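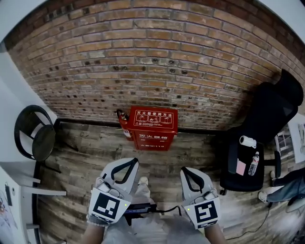 Le retour de la brique apparente

Pendant longtemps, à Ketden, on a caché la brique. Les propriétaires la couvraient de plâtre, puis de papier peint, et dans les bureaux on ajoutait encore un faux plafond. Un mur nu faisait pauvre. Il rappelait l'atelier et le froid des matins de janvier, quand les ouvrières de la filature Clerulow gardaient leur manteau jusqu'à neuf heures.

Aujourd'hui, le même mur se loue plus cher que ses voisins. Juraj Malý, maçon depuis 30 ans, a vu changer les demandes de ses clients. « Au début, on m'appelait pour enduire. Maintenant on m'appelle pour enlever ce que j'ai enduit », raconte-t-il. Il travaille avec un burin étroit et une brosse de chiendent, et il refuse le sablage, trop brutal pour les briques anciennes. Le sable emporte la peau cuite de la brique, cette surface dure qui la protège de l'eau. Dessous, la matière est tendre et elle s'effrite en quelques hivers.

Le joint demande autant de soin. Dans les années de reconstruction, on a beaucoup utilisé le ciment, parce qu'il séchait vite. Mais il est plus dur que la brique et il empêche l'humidité de sortir. Malý le retire à la main et le remplace par un mortier de chaux, qu'il laisse un peu en retrait. Pour une pièce de 40 mètres carrés, il compte 13 jours de travail, sans le séchage.

Halima Isah, architecte chez Weltell, aime ces murs mais se méfie de la mode. Elle a dirigé la transformation de l'ancien entrepôt Jeon, où l'on stockait autrefois du thé et du sucre. La moitié des parois est restée visible, l'autre a reçu un isolant de chanvre. « Un mur nu ne retient pas la chaleur, il faut le dire aux gens avant les travaux », explique-t-elle. Il y a aussi la question du bruit : dans une salle tout en brique, les conversations du déjeuner deviennent vite fatigantes.

Reste la fausse brique. Les plaquettes collées, épaisses de quelques millimètres, imitent assez bien les teintes irrégulières des vieux fours. Malý en pose lui aussi, sans honte, surtout dans les couloirs et les cages d'escalier. Il demande seulement qu'on soigne les angles – c'est là que l'œil s'arrête. En avril, il commence un chantier derrière la gare, une maison de deux étages dont la façade n'a pas été touchée depuis 45 ans. Le propriétaire hésite encore sur la couleur des joints.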